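Do you ship outside Canada?
Not yet, sorry! It's just me and Stan packing orders at the kitchen table, and we're flat out in December as it is.

Can I pick my own colour?
Yep. I keep 20 on the shelf, so send me a note before you order.

How long will mine take?
Usually a week (a bit more if you're up past Takutton).

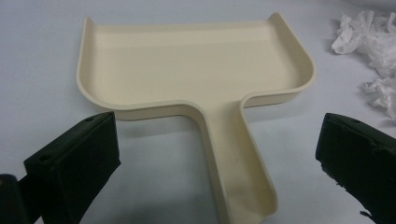 Scoop tray in cream.

Can I return something?
Sure, within a month. Email me first and I'll send you the address – please don't mail it to the old Clomine shop!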